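On 23 Aug 2023, Nima Ghaffari wrote:

> Which bins for the blocks? And are 3 enough?
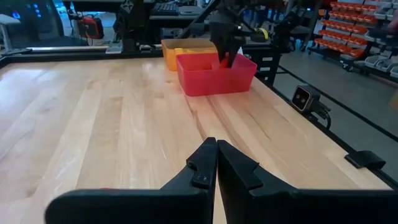
Bins first - Tesusa ones are fine, any colour. I'd put the red in front of the orange-yellow one so the little kids reach it first. Lids not needed.
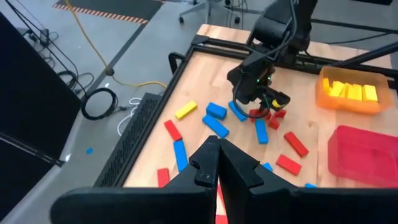 Blocks get sorted by colour, yellow togehter, then red, then blue. Odd ones last.

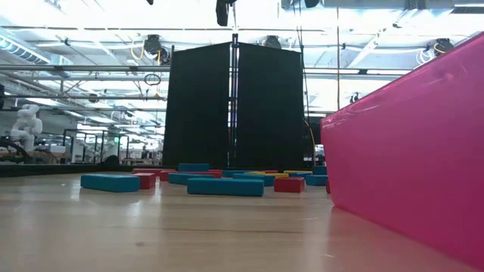 Still short 15 blues - Embla has spares, will ask. And yes, 3 is plenty.

Ivar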